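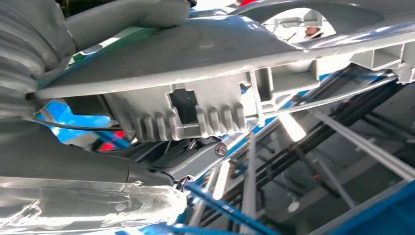
3.2. Ce que les gens appellent « la place » de l'étagère

J'avoue que je n'avais pas prévu de consacrer une section entière à des roulettes. Le projet Oledance devait porter sur les caisses : qui les remplit, qui les empile, comment on retrouve ce qu'on y a mis trois semaines plus tôt. Et puis, dès les premières visites chez Dilus, j'ai vu que tout le monde me parlait d'autre chose. On me disait « elle n'est pas à sa place », et « elle », c'était toujours l'étagère, jamais la caisse. J'ai donc rouvert ma grille d'entretien (elle en avait bien besoin) et ajouté une série de questions sur le mobilier lui-même.

Sur les 16 entretiens retenus, 11 ont été menés debout, devant les meubles, et ce sont de loin les plus bavards. Quand on s'assoit dans un bureau, les gens récitent la consigne. Devant l'étagère ils la touchent, ils la poussent un peu du pied, ils racontent ! Une employée m'a expliqué pendant un bon quart d'heure pourquoi elle préférait les rayonnages sans roulettes, tout en en faisant rouler un d'avant en arrière.

La figure 1 donne une idée du type de meuble dont il est question. La peinture est bleue, les montants sont perforés et les tablettes ont le bord avant replié. C'est du matériel tout à fait courant, et j'insiste là-dessus : un rayonnage pareil, on en croise dans les réserves de magasin comme dans les ateliers, et on ne le regarde plus. Les roulettes sont petites et noires, on peut très bien passer devant sans les voir. Or elles changent beaucoup de choses. Un meuble fixe a une place parce qu'il y est. Un meuble qui roule a une place parce qu'on s'est mis d'accord, et il faut bien que cet accord soit écrit quelque part, en l'occurrence par terre, au ruban adhésif.

Le manuel de magasinage de 1947 que j'ai cité en introduction recommandait déjà de « tracer au sol l'emplacement de tout meuble susceptible d'être déplacé ». Il parlait de craie et de peinture. Le ruban jaune fait le même travail, avec l'avantage qu'on peut le décoller quand on a changé d'avis - et on change souvent d'avis, j'y reviens en 3.4.

Figure 1. Rayonnage bleu sur roulettes, caisses vertes ajourées empilées sur la tablette basse, marquage jaune au sol. 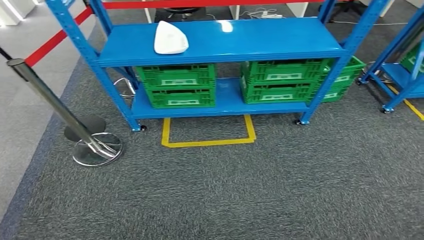
3.3. Empiler en bas, poser en haut

Passons aux caisses, tout de même. La règle affichée chez Dilus tient en une ligne : les caisses en bas, le reste en haut. Ce « reste » m'a beaucoup occupée. Dans mes carnets, il recouvre tout ce qui n'a pas de contenant : un chiffon plié, un sac souple, un petit objet qu'on pose le temps de répondre à quelqu'un. La tablette haute sert de table de passage, et les gens le reconnaissent volontiers (« c'est notre vide-poches », m'a dit un cariste). Aucune personne interrogée ne m'a parlé de désordre à ce propos.

La pile, en revanche, fait débat. Avec des caisses ajourées, on devine un peu le contenu par les côtés, et certains s'en contentent. D'autres ne jurent que par l'étiquette et tournent systématiquement cette face vers l'allée. Quand une caisse se retrouve de biais, l'étiquette regarde ailleurs, et les partisans de l'étiquette la redressent au passage, presque sans s'arrêter. J'ai relevé ce geste 30 fois pendant les observations du mois de mai. Les autres ne redressent rien du tout et s'en portent très bien ! Je n'ai pas trouvé de lien net entre cette habitude et l'ancienneté, alors que je m'attendais franchement à en trouver un.

Reste la question des abords. Les sols que j'ai étudiés sont souvent en dalles de moquette, et la moquette porte déjà ses propres lignes : une bande de couleur, un changement de gris, une jonction entre deux teintes. Ces lignes-là n'ont rien à voir avec le rangement, mais les gens s'en servent quand même. « Tu la mets après la bande bleue » revient dans plusieurs entretiens, alors que la bande bleue ne figure sur aucun plan du site. 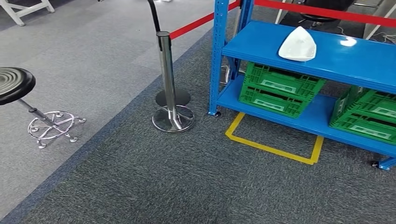

Les poteaux à sangle, c'est encore autre chose. On les range dans la famille des barrières, et le catalogue Grakix les classe d'ailleurs avec la signalétique d'accueil, loin des rayonnages. Pour mes interlocuteurs, ils servent surtout à dire où s'arrête le coin des étagères. Une sangle tendue se contourne sans effort, mais elle suffit à faire hésiter, et cette hésitation compte : on demande, on attend, on fait le tour. J'ai noté aussi que l'embase du poteau gêne les roulettes bien plus que la sangle ne gêne les gens. Un rond de métal posé au sol, même plat, oblige à lever ou à dévier, et plusieurs personnes m'ont dit déplacer d'abord le poteau, ensuite le meuble, puis oublier de remettre le poteau.

J'ai donc codé séparément trois types de repères au sol : ceux qu'on colle, ceux qu'on pose et ceux qui étaient là avant. Sur près de 31 heures d'observation, les repères posés sont ceux qui bougent le plus et dont on se plaint le plus. Les repères collés vieillissent sur place, et je traite leur remplacement dans la section suivante, avec les relevés de la seconde campagne.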